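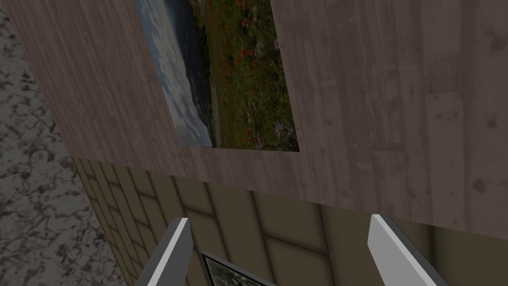 VIMTON WITHDRAWS GRIPPER UPDATE AFTER FALSE GRASP REPORTS IN SIMULATION

CERVANTES, Jun 7, 2025 – Vimton has withdrawn release 7 of its Fultinell gripper control software after simulation testing found a fault in grasp reporting. Under certain conditions the software reports an object as held when the fingers have closed on nothing, and the arm proceeds to its next move.

The fault was found in Neltska, the company's simulated household test environment, during a series of 3,000 trials with thin, flat objects. A false grasp was reported in 1,019 of them. No injury or damage has been reported to Vimton in connection with the release.

Engineers traced the error to the finger position threshold. Release 7 lowered the threshold to allow for blade-like objects gripped edge-on. At the new value, the normal play in a fully closed gripper can be read as the thickness of a held part. Wrist camera data was not used as a second check.

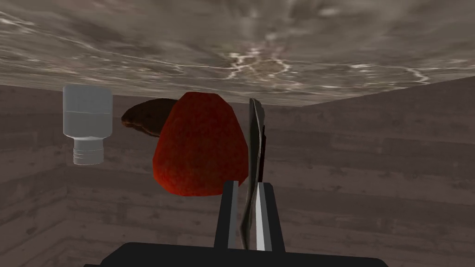

AFFECTED SYSTEMS

All two-finger parallel grippers running Fultinell release 7 are affected, on single-arm and two-arm robots. Earlier releases use the previous threshold and are not affected. Systems on which thin-object mode was never turned on will not show the fault, but Vimton asks that they be rolled back as well.

On two-arm robots the fault has a further effect. A false grasp on one side releases the motion hold on the other, and both arms may enter the shared workspace together. 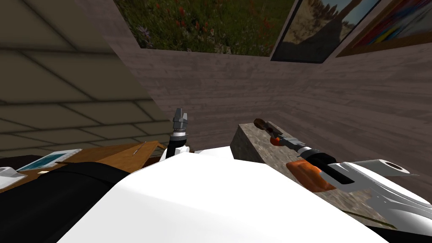 Operators who cannot roll back at once should turn off thin-object mode, set the handover speed to its lowest value and keep people out of reach of the arms during automatic operation.

A corrected build compares finger position with motor current and requires agreement before a grasp is confirmed. It has completed 2,490 simulated trials without a false report.

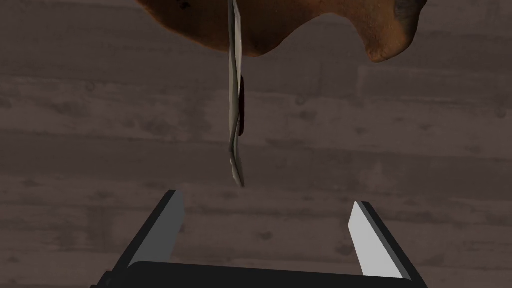

Testing of the approach and closing stages continues, with tilted camera views and partly hidden objects included. The corrected build will be released when the full series has been repeated in Neltska and on hardware at the Cervantes site. Release 7 was first issued in March and is no longer available for download.

Rollback files and a service bulletin are available through the Vimton customer portal.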